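Category: Short Stories | Workplace Fiction
Print this story | E-mail to a friend

The Night the Drum Turned

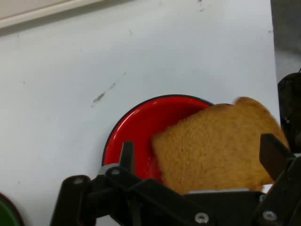 Vusumuzi Mathebula had been waiting for the drum to turn since the fall, and when the call came he was already in his boots. The drum was the new digester at the Trasham yard, a great green cylinder 63 feet long, and it was going to take every banana peel and chicken bone in the county and turn the lot into soil. He loved it. He had loved it when it was a drawing. Supper could wait, he told his sister Lindiwe, who had made soup and was not pleased. She had set out the shallow red bowl with the black rim, and a slice of toast, golden brown and a little darker along the crust, exactly the way he liked it. He kissed her on the head, took the toast and ran for the truck.

"It's garbage!" she yelled after him.

"It's garbage now!" he yelled back.

The road to Trasham followed the river and then gave up on it and climbed. He could smell the yard before he saw the lights, that sweet, sour, cabbagey smell that had gotten into his jackets and his hair and once, memorably, into a wedding cake he had driven across town as a favor. He rolled the window down anyway.

Gremum, the firm that had built the drum, had sent two engineers, and both of them were standing at the control panel with their arms folded. The older one was called Petra and she had a pencil behind each ear.

"She's loaded," Petra said. "Full charge. 2,726 pounds of food scraps and the wood chips on top of that. We press start, she thinks about it, she stops."

"Did you try the Tuncer valve?"

"Twice."

"Did you try it slowly?"

Petra looked at him. The younger engineer looked at Petra.

Now, the Tuncer valve was a stubborn little thing, fat as a grapefruit, and Vusumuzi had spent most of a week in June lying on his back underneath one at the old plant in Skirnutis. That one had been in service so long its paint had gone chalky, and he had learned its moods. You could not bully it. You opened it a hair, you listened for the hiss, and then you opened it another hair. He had tried to write this down for the manual, but the manual people wanted numbers, and a hair was not a number.

He got down on the cold concrete and put his ear against the pipe. There was a tick, and then a longer tick. He turned the wheel so gently that he wasn't sure he had turned it at all.

Hiss.

"Now," he said. "Press it now, press it!"

The motor groaned. Something deep inside shifted with a wet, heavy slump, like a sleeping dog rolling over, and the whole enormous green side of the drum began to move. It was so slow! You had to pick out a bolt and watch it against the wall behind. Vusumuzi picked one and followed it up, over and out of sight, and then ran around the far side to meet it coming down.

Petra had started laughing. She had both pencils in one hand and was pounding the younger engineer on the back with the other.

"Four minutes a turn," she said. "On the dot."

They stood and watched it go around again, and then again – nobody suggested leaving. The temperature needle had a long way to climb, and it would be days before the heat really came on, and weeks before anything you could put on a tomato bed rolled out of the far end. He knew all that. He stayed until the sky over the chip pile went gray, and then he asked if he could take a bucket of wood chips home.

"What for?" said Petra.

"My sister," he said. "I want her to smell them before."

Lindiwe was up when he got in. The pot was back on the stove. She smelled the chips, made a face, smelled them again and put the bucket out on the back step, beside her rosemary.

"So it turned," she said.

"It turned," he said, and sat down, and told her all of it from the beginning, starting with the valve.

Posted March 6, 2019

We use cookies to remember your reading preferences. By continuing to browse you agree to our cookie policy. OK
Get a new story in your inbox every month. Sign up for our newsletter.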